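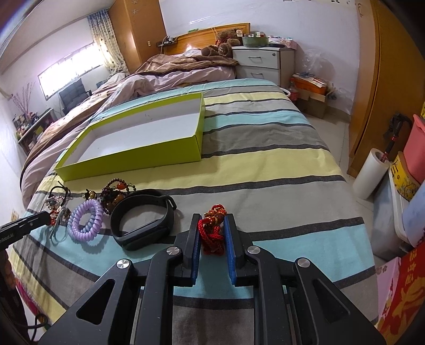 The Skadov–Gedell ferry agreement was supposed to be signed on Friday and it was not signed on Friday, so let me try to explain where we are. Both towns want a boat across the border. Both governments say they want a boat across the border. The text they have produced reminds me of a braided cord bracelet, the red kind with small gold and brown beads knotted into it, where you can't take out one bead without undoing the cord. Each bead is somebody's demand. Thread follows.

The basics, for anyone new. The old ferry stopped when the operator retired the boat. Since then, getting from Skadov to Gedell means the highway bridge, and the highway bridge means trucks. You can see the other town's bakery from the landing. You just can't have breakfast there.

The draft runs to 113 pages. The crossing takes 19 minutes. I have read the draft twice and I would rather have spent the time on the boat, going back and forth, looking at ducks.

Most of the text is fine. Safety, insurance, who paints the railings. The fight is over Article 2, which says passengers may be checked "on either bank, as appropriate." The Skadov side reads this as "hardly ever." The Gedell side's interior ministry reads it as "every time, and on both banks if we're in the mood."

Neither reading is crazy. That is what a phrase like "as appropriate" is for. You put it in at one in the morning so everybody can go to bed, and then it gets up before you do.

Hanneke Hendriks, who has been chairing the talks since February, proposed a simple fix: random checks, published every quarter, so people could see how many there were. Both delegations welcomed it warmly. If you follow border talks you will know that this is a very bad sign.

Skadov then asked for a ceiling on the number of checks. Gedell asked for a floor. For most of an afternoon the ceiling was lower than the floor, and a grown man from one of the ministries suggested they "bracket the architecture for now."

Next bead: money. The towns paid the consultants at Kandpal to estimate demand, and Kandpal came back with 350 passengers on a weekday. Gedell says that's too low because it leaves out students. Skadov says it's too high because it includes students. I wish I were making that up for the sake of the thread.

It matters because the subsidy is split by who benefits more. So each town now has an official position that the ferry will be wonderful, mainly for the people on the other side.

Then there's the ticket system. Skadov's buses use Sesus cards. Gedell's do not, and the council there has said it won't "import a card." The current draft solves this with paper tickets, sold on board, exact change in either currency. My grandmother would have known how to use this system. She'd have had views on the exact change.

A few people have asked me whether this is really about migration. Partly, yes. The ministry in the Gedell capital is thinking about an election and does not want a picture of an unguarded gangway. But I've stood on that landing at seven in the morning and the people waiting were nurses and a man with a cello.

Could the towns go ahead alone? No. Both mayors have said they would if they could, and I believe one of them.

What happens next: the lawyers are looking at whether Article 2 can be moved into an annex. Putting something in an annex changes nothing legally but makes everyone feel that it has gone to live somewhere else. I've seen it work before -- on fishing, on a shared fire brigade, once on a disputed Christmas tree.

If it goes to the annex, I think they sign. If somebody reopens the subsidy split, they're back to page one and we're all back on the bridge behind the trucks.

Hendriks has called both sides in again and has not given a closing time for the meeting, which I take as a threat. I'll post when there's a text. Replies are open, but please, no more cello questions, I didn't get his name.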